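Raising a first round from customers: speaker notes
Skiltesine founders' evening, 10-minute slot

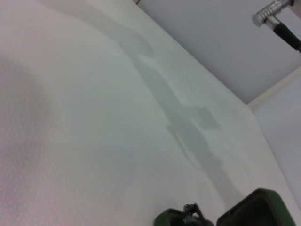

Photo: Skiltesine

Slide 1. Who we are
Say hello. Multau makes stock-control software for small food wholesalers. We sold shares to our own customers last year and I have been asked to go through how it went. Mention that I am a founder and have no legal training, so people should take their own advice.

Slide 2. Why we didn't go to a fund
We spoke to two. Both wanted more revenue than we had. The bank would lend against invoices but not against plans. Several customers had already asked if they could put money in, so we started there.

Slide 3. Before opening
Most of the work came before the pitch went up. Clean up the share register. Get the option scheme signed. Check every claim in the pitch and keep the evidence in one folder. We used Brulden for the accounts and Mengal for the nominee structure. The nominee means one line on the register instead of a long list of small holders. Pause here, people usually ask about voting rights. Ours vote through the nominee on big matters only.

Slide 4. The round
It was open for 60 days. The first week was busy, then it went very quiet. We had nine customers committed before launch and they made the page look alive. Without them I think we would have closed early. Answer questions on the pitch page the same day if you can. Most of ours were about margins and about what happens if we are sold.

Slide 5. What it cost
Platform fee, legal work, a short film, and a lot of my time. The film was the part I would cut. Don't give the fee percentage, ours was negotiated. Budget for VAT on the legal bill, we forgot.

Slide 6. Afterwards
Nine months on, we send a two-page update every quarter. Bad news goes in the first paragraph. We had a late product release in September and wrote to holders before we told the trade press. Three replied, all politely.

Slide 7. If you are thinking about it
Ask your customers first. Have your accounts up to date. Decide the valuation before you talk to a platform, and be ready to explain it in plain words. Skip this slide if short of time.

Questions. Leave the contact slide up.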